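November
By Mehrangiz Sharifi

A flat sheet goes on square or it goes on twice. At the Stetow, a guesthouse with 19 beds, Halina Michalski trains new housekeepers on the top sheet before anything else. She has them find the hem first, take one corner in each hand, and pull until the edge between them carries tension. Only then is the fabric laid out over the bed and lowered.

Slack is the usual fault. A hem that sags in the middle traps air, and the trapped air sets as creases once the duvet is on top. Michalski allows a slight curve and no more.

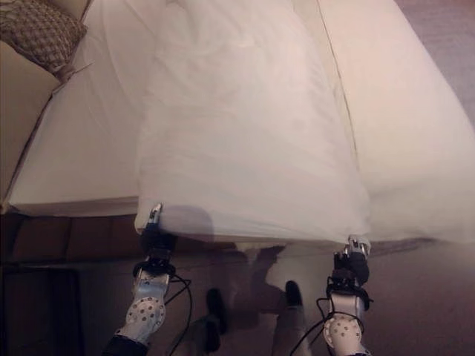
White linen makes the work harder to judge. Under warm lamps a sheet and the bedding below it read as one tone, and a crooked hem can pass until morning. She checks alignment against the stitching and the front edge of the bed, then smooths from the center outward. Corners are tucked last, foot end first. The pillows wait on a chair until the tuck is finished.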